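How to Test Pollen Viability Before Hand Crossing

Stored pollen loses strength quickly, and a cross made with dead pollen costs you a flower and a season. A germination test takes one evening and needs only a basic microscope.

What you need

Sugar, boric acid, distilled water, glass slides, a small brush, and a lidded box lined with damp paper towel.

Step 1. Mix the medium

Dissolve 5 grams of sugar in 50 milliliters of distilled water. Add a tiny pinch of boric acid and stir until clear. Make it fresh each time — old solution grows mold.

Step 2. Collect the pollen

Pick anthers just before they open, in the morning if you can. Let them dry on paper overnight, then tap the pollen loose. Label each packet with the variety and the month. My two test parents are Bachmann and Kaver, and their pollen looks identical once it is out of the flower. 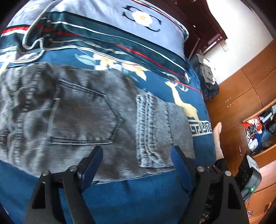
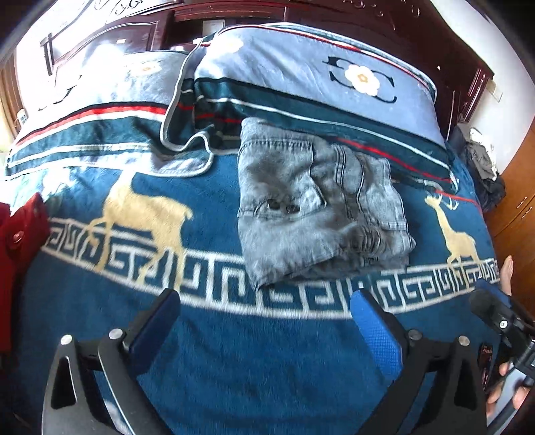
Step 3. Set up the slides

Put one drop of medium on a slide and dust it lightly with pollen. Clumped grains are hard to read. Set the slide in the box, close the lid, and leave it at room temperature for three hours.

Step 4. Count

A grain has germinated when its tube is longer than the grain is wide. Count several fields of view and divide the germinated grains by the total. My last Kaver slide had 337 grains and 65 percent of them had tubes, so I used that batch.

Below 20 percent, collect again if the plant is still in bloom. If it isn't, use extra pollen and cross more flowers than you planned.

Rinse the brush in alcohol between varieties and let it dry fully.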